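Tea, top coats and 115 bottles of polish: a natter with Lihua Shen

I've been painting my own nails since I was fourteen and I'm still rubbish at my right hand. So when Lihua Shen said yes to a chat I turned up with a list of questions, a flask of tea and, very much on purpose, no polish on at all. I wasn't going to let her see my cuticles AND my brushwork on the same day.

If you don't know Lihua, she mixes and sells her own nail polish under the name Plirside. She does it all herself, from the shade names to sticking the labels on, and her Jitaru collection in July was the first one I've ever set an alarm for. (I got three of the six. I'm still cross about the green.)

She'd put a towel down and got the swatch sticks out before I'd got my coat off.

"I used to work in the office of a paint firm," she told me. "Wall paint, for houses. I sat two doors down from the people who matched colours and I kept finding reasons to go in there. I'd take them biscuits. In the end one of them let me have a go at matching a tile, and I got it wrong for a whole lunch hour and loved it."

That was before she'd made a single bottle. She was a stamping girl back then, like half of us, with a drawer full of plates and a stamper that had gone cloudy. I asked when she went from wearing the stuff to making it and she pulled a face.

"I couldn't find a grey I liked. I know how that sounds! There are hundreds of greys. But they all went purple on me, or they made my fingers look ill. So I bought some clear base and some pigment and made one. It was horrible. It had lumps. I wore it to a wedding anyway."

She still has the bottle. I asked to see it and she said absolutely not.

The lumpy grey did get better, and the fourth go at it is Zevel, which a lot of you will know because I never shut up about it. It's a soft, slightly green grey with a tiny bit of blue shimmer that you only catch when you're holding a steering wheel. I wore it for 29 days across last winter (not the same coat, I'm not a monster) and I've never had so many people in shops ask me what it was.

"Zevel pays for everything else," Lihua said. "If I bring out something odd and it doesn't sell, Zevel covers it. I don't even wear it now. I've looked at it too much."

So what does she wear? She held her hands out and they were bare, short and very neat, with one thumbnail painted in two halves. One half was a brick red and the other was a brick red.

"They're different!" she said, when I laughed. "The left one has got more brown. I've had it on since this morning and I can't choose. Which do you like?"

I said left. She wrote it down, so if the next red leans brown you can thank me.

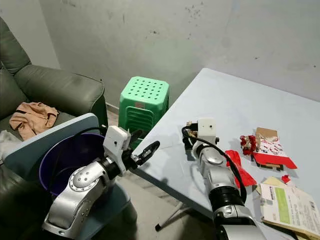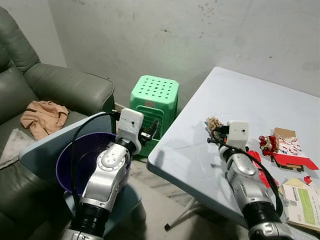
Purple plastic and pale blue-grey, two colours I'd happily wear together.

I wanted to know about testing, because it's the bit I never see. How do you know a polish is ready to sell? She reached under the table and brought out a notebook so fat it had an elastic band round it.

"Everything gets worn for a week on real hands. Mine, my sister's, and two friends who are hard on their nails. One's a gardener and one works in a chip shop. If it lasts five days in the chip shop then I'm happy. I write down where it chips as well. If it's the tips, fair enough, that's life. If it lifts at the bottom then something's wrong with the mix and I start again."

I asked how many mixes she'd written up and she flicked to the back page. 368. She sells 22 shades. I did the sum in my head and had to have a biscuit.

"Most of those are boring, though," she said. "It's the same pink with one more drop of white. You're not missing out."

She'd lined up her own collection for me too, the polishes she's bought from other people, which is 115 bottles and smaller than I expected. (Mine is bigger. I'm not saying how much bigger, my husband reads this.) She keeps them in order of when she bought them, and not by colour, which made me feel a bit faint. There's a run of about two years where it's all glitter. Chunky glitter, fine glitter, a black one with tiny orange hexagons in it that I owned as well and never once got off without foil.

We had a proper moan about glitter. Her tip, for those who want it: a thin coat of peel-off base, let it go completely clear, then dab the glitter on with a make-up sponge so you're not dragging wet polish about. "And don't do it before a bath," she said. "Or you'll find the whole nail floating."

I got her on to stamping after that, because I know plenty of you came here for it. I told her my images only ever come out half there and she asked me to show her what I do. So I did, with her kit, on her towel, and she watched me like a driving examiner.

"You're pressing too hard," she said. "And you're slow. You're being careful and the polish is drying while you're being careful. Roll it, go on, quick – as if you don't care."

Reader, I got a whole fern. A WHOLE one, with all its little curly bits. I've been doing this for years and squashing every single picture like I was icing a cake with a brick.

She's also firm on top coat. Wait two minutes after stamping, load the brush until there's a fat bead on it, then float it over so the bristles never touch the design. I've been told this before and ignored it. I've now done it for three manis in a row and had one smear, and that was the dog's fault.

The question I get asked most about small brands is why the polishes cost what they do, so I put it to her. She wasn't offended at all.

"Bottles," she said, straight away. "The bottles and the brushes cost more than what's inside. I got a batch once with brushes like an old broom and I had to swap every one by hand. I sat in front of the telly with gloves on and did it over four nights. And then there's post. You can't just bung polish in any old parcel, there are rules, and you pay more for it. I sent out 2635 bottles last year and I think I could tell you what the tape cost."

She doesn't think she'll ever get big and she doesn't sound fussed by it. A shop did ask her to make a set for them and she said no, mostly over the colours. They wanted a nude, a pink, a red and a darker red. "I've got nothing against a darker red," she said, and then we both looked at her thumb.

What's coming next is a set of five called Fotcombe, after the village where her gran-in-law kept chickens. I've seen them all and I'm allowed to tell you about two. There's a creamy eggshell brown with fine dark speckles in it (yes, like an egg, and yes, I squeaked) and a muddy olive that looks like nothing in the bottle and then goes on like melted chocolate. Two coats, and I could have got away with one. She let me paint my left hand with the olive while we talked and it was dry before I'd finished my tea.

The other three I've been sworn to silence on. One of them is a grey.

"I know," Lihua said. "But this one doesn't go purple either."

I asked for one last bit of advice for anyone who's still wobbly on their wrong hand, which is to say, me. She thought about it for ages.

"Move the finger, not the brush," she said. "Put your painting hand flat on the table so it can't shake, and turn the nail underneath it. And do your bad hand first, while you've still got some patience."

I did my right hand in the olive when I got home, hand flat, turning the finger like she said. The ring finger's a bit of a mess. The other four are the best I've ever done, and I'll put the swatches up as soon as we get some daylight. Fotcombe should be out in October if the speckles behave, and I've got my alarm set already because I am NOT missing the green again – sorry, olive.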